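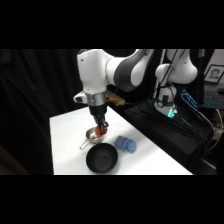 Small saucepan, black bowl, white cloth.

Small pan tips, quick ones

Been meaning to put these up since October. Typing fast so excuse the spelling.

The little saucepan is the one I reach for most and the one I used to ruin most. Things that helped:

Burnt milk. Don't scrape. Cover the bottom with water, spoonful of baking soda, bring to a simmer, turn it off and walk away. Come back after dinner. Most of it lifts with a wooden spoon. If not, do it agian.

Rainbow marks on stainless. Harmless. Splash of white vinegar, wipe, rinse. Dry right away or you get water spots instead.

White chalky stuff is from hard water. Same vinegar, but let it boil a minute. Open a window.

Salt goes in AFTER the water boils. Salt sitting on the bottom of a cold pan can leave tiny pits and those don't come out, ever.

Handle. Never out over the edge of the stove, never over another burner. Thin metal handles get hot even on low. I keep a folded dish towel on the oven door and grab it without thinking now.

Pan too small for the burner? Move it to a smaller burner. Flames up the side = brown sides, hot handle.

Matte black bowls

Love them, they show everything. Gray streaks are usually metal from forks and whisks, not scratches. Paste of baking soda and water, soft cloth, small circles, rinse. No steel wool. Greasy fingerprints come off with plain dish soap and hot water, dry with something that doesn't shed lint.

Stacking: paper towel or a coffee filter between each one. Cheap and it works.

I bought mine from Visser, 2 of them, and the one that gets stacked bare looks years older.

White cloth on the work table

Yes it stains. Also you can see every crumb and every drip, so you clean it up. Worth it for me.

Tomato: cold water from the BACK of the cloth, then dish soap, then wash. Grease: cornstarch, leave 19 minutes (ok, 20), brush off, wash warm. Coffee: cold water first, vinegar second. Never put it in the dryer till the stain is gone or its there for good.

Teun Van der Linden wrote in to say he puts an old bath towel under his cloth so pans don't clatter and nothing slides. Tried it, keeping it. Pull the towel tight first or bowls tip.

And let a hot pan cool on the stove before it goes on any cloth. Trivet if you can't wait.

More next time, probably cutting boards. Send me your onion smell cures, I have tried lemon and it does nothing.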